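Pado Home Sessions: Hand-Held Gripper Inspection Sheet
Task: garment folding, bedroom station
Inspected by: Pilar Jara
Date: Wednesday, January 24, 2024

Mark each line OK, FIX or N/A. Write a comment for anything other than OK. Do not start recording with an open FIX in section 1.

1. Grippers (check left and right separately)

1.1 Fingers open and close fully with no sticking. OK
1.2 Pivot pins seated, none standing proud. OK
Comment: Right tool had a stiff pin at the last check. Cleaned, moves freely now.
1.3 Blue pads flat against their backing, no lifted corners. FIX, then OK
Comment: Left pad was lifting at the tip. Replaced from the Uline bin before the first demo. Please restock, two pairs left.
1.4 No burrs or sharp edges that can catch yarn. OK
1.5 Trigger returns when released. OK

2. Work area

2.1 Garment flat, with neckline and both sleeves showing before the first grasp. OK
Comment: Brown knit sweater on the lavender blanket. Neckline goes to the far side of the bed, hem toward the operator. Keep the fingers open until the start tone.

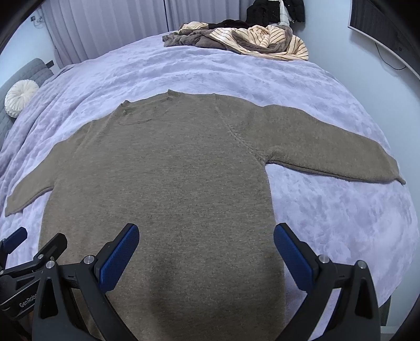

2.2 Clear space beside the garment for the sleeve fold. OK
Comment: Enough bare blanket under the right sleeve. Leave the heap of blankets at the far end where it is, so the background matches between demos.
2.3 Floor clear where the operator stands and steps back. OK
2.4 Wall cables out of reach of the tools. OK
Comment: There is a loop hanging under the TV. Do not swing the right tool that high.

3. Operator

3.1 Wrist straps on, slack tucked in. OK
3.2 Rings and bracelets off. OK
3.3 Break taken after 37 demos. FIX
Comment: Operator went past the limit and reported a sore thumb. Timer was muted. Volume is back up and the rule was gone over again.

4. Recording

4.1 Both tools show as connected in Kastoton. OK
4.2 Free space for at least 800 demos. OK
4.3 Demo count matches the log. FIX
Comment: Log says 1,518, drive says 1,272. June folder was never copied over. Do not delete anything from the old drive until this is sorted out.
4.4 Dropped or restarted demos tagged as bad. OK

Open items: 4.3, restock pads.
Signed: P. Jara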